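메일링 리스트 > 도시락 모임 > 10월 글타래
10월, Kaan Tokgöz 씀
분류: 가방과 보온용품

Lina Mansour 님이 쓰셨습니다:
> 도시락 가방을 바꾸려고 하는데 다들 뭘 쓰시나요? 지금 쓰는 건 지퍼가
> 자꾸 씹혀서 아침마다 씨름 중이에요. 반찬통 2개에 작은 국통까지
> 들어가면 좋겠고, 사무실 책상에 올려놔도 너무 튀지 않았으면 해요.
> 예산은 넉넉하지 않습니다. 손잡이가 딱딱한 건 싫어요!

리나 님, 이 질문 정말 반가웠어요. 제가 요즘 만나는 사람마다 붙잡고 도시락 가방 얘기만 하고 있거든요(식구들은 이제 대답도 안 해 줍니다).

저는 여름 내내 Irell에서 나온 각진 가방을 들고 다니다가, 지난달에 Minbridge 시장 안쪽 Haddad 잡화점에서 남색 보온 가방으로 갈아탔어요. 목요일 저녁에 우산 사러 들어갔다가 우산은 잊어버리고 가방만 들고 나왔네요. 집에 와서 바로 반찬통을 넣어 봤는데, 납작한 통 2개를 겹치고 그 옆에 국통을 세우니까 딱 맞아요. 젓가락통은 맨 위에 눕히면 되고요. 제 통은 Flomivgate 제일 작은 크기라서, 더 큰 걸 쓰신다면 꼭 들고 가서 넣어 보세요.

지퍼 얘기를 하자면, 저는 이 지퍼 때문에 샀다고 해도 됩니다! 연회색 지퍼가 윗면을 비스듬히 가로질러서 앞쪽으로 죽 내려오는데, 입구가 넓게 벌어지니 통을 기울이지 않고 그대로 넣을 수 있어요. 지퍼 끝에 동그란 은색 고리가 달려 있어서 손가락 하나 걸어 당기면 되고, 장갑 낀 날에도 편하더라고요. 4주째 거의 매일 열고 닫았는데 아직 한 번도 안 씹혔습니다.

손잡이는 도톰하게 짠 회색 끈이라 손에 착 감겨요. 딱딱한 손잡이가 싫다고 하셨으니 이건 마음에 드실 것 같아요. 그리고 옆면이 제일 귀여운데요, 흰 부분 위쪽이 구름처럼 몽글몽글하게 나뉘어 있어요. 대부분 남색이라 책상에 둬도 점잖은 편이고요.

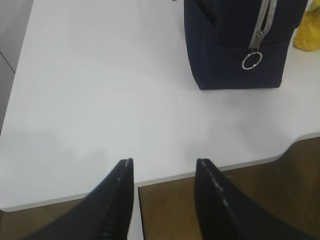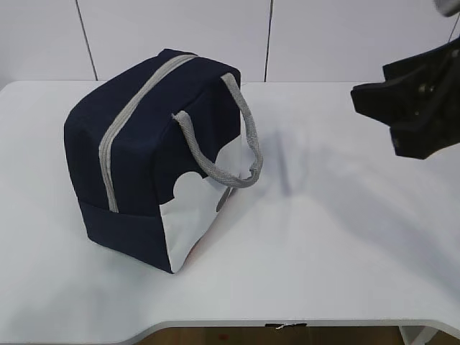 보온은 기대를 조금 낮추시는 게 좋아요. 아침 7시에 싼 밥이 점심때는 미지근한 정도입니다. 저는 국만 따로 보온병에 담고 나머지는 전자레인지 신세를 지는데, 여름에 쓰던 얼음팩을 반으로 줄여도 과일이 시원한 건 좋았어요. 얼음팩은 바닥 말고 통 사이에 끼우세요. 바닥에 깔면 가방이 기우뚱해집니다.

세탁은 아직 못 해 봤어요. 김치 국물이 한 번 샜을 때는 주방세제를 묻힌 행주로 안쪽을 닦고 지퍼를 다 열어서 베란다에 하룻밤 뒀습니다. 냄새는 다음 날 점심쯤 빠졌어요. 혹시 통째로 빨아 보신 분 계시면 뒷이야기 좀 들려주세요.

참, 예전 글 138번에 반찬통 크기를 정리해 둔 표가 있어요. 가방 안쪽 치수랑 맞춰 보기 좋으니 사기 전에 한번 보세요. 리나 님 국통은 뚜껑까지 높이가 얼마나 되나요? 알려 주시면 제 가방에 들어갈지 자로 재 볼게요!

Kaan 드림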